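Frequently Asked Questions – Latembridge Riverside Campground and Day Use Area

When is the campground open?
The campground operates from April through November. The office opens at 8:00 a.m. and closes at 6:00 p.m. Day use visitors may enter at sunrise and must leave by sunset.

How many campsites are available?
There are 31 campsites. Sites along the river accept tents only. Sites on the upper loop have water and electric hookups and can take trailers and motor homes.

How far in advance may I reserve a site?
Reservations are accepted up to six months before the date of arrival. A deposit equal to one night's fee is due at the time of booking. Group reservations are handled by Bernardo Mendes in the campground office.

What is the cancellation policy?
Deposits are refunded in full when notice is received at least seven days before arrival. Cancellations made after that time forfeit the deposit. If the campground closes a site because of high water, all fees for the unused nights are returned.

Are pets allowed?
Dogs and cats are welcome on a leash no longer than six feet. Pets are not permitted on the swimming beach or in the shower building.

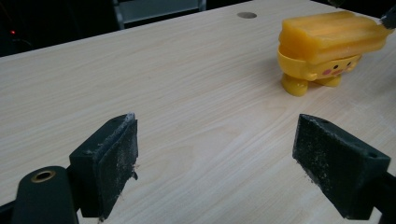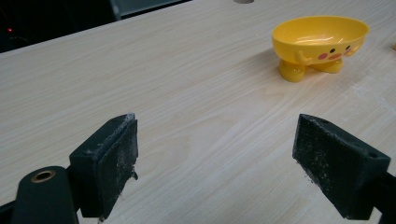
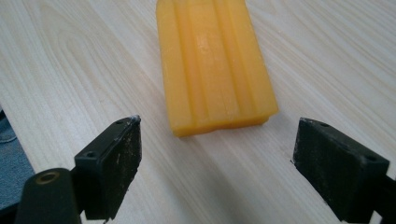
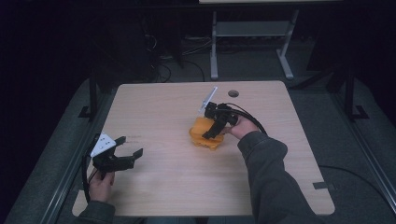 At the table. The yellow-orange piece is in the first and third photos.

May I bring my own canoe or kayak?
Yes. Private boats may be launched free of charge from the ramp at Skorkley Landing. Each person on the water must have a properly fitted life jacket – children under 13 must wear theirs at all times. Rental boats are available from the Heveo boathouse and must be returned by 5:00 p.m.

Do I need a license to fish?
A state fishing license is required for adults. Licenses are not sold at the campground office. Cleaning fish is permitted only at the station next to the ramp.

How long is the Yazzie Trail?
The trail makes a loop and takes most visitors two hours on foot. Bicycles are allowed on the lower section only. The footbridge may be closed after heavy rain, and visitors should check the notice board before setting out.

Are campfires permitted?
Fires are allowed in the metal rings provided at each site. Firewood may be purchased at the office. Wood from outside the county may not be brought in.

What are the quiet hours?
Quiet hours are from 10:00 p.m. to 7:00 a.m. Generators must be turned off during this time.

May the picnic shelter be reserved?
The shelter may be reserved for a half day or a full day – requests should be sent in writing to Iason Makris, Site Manager. Amplified music requires prior approval.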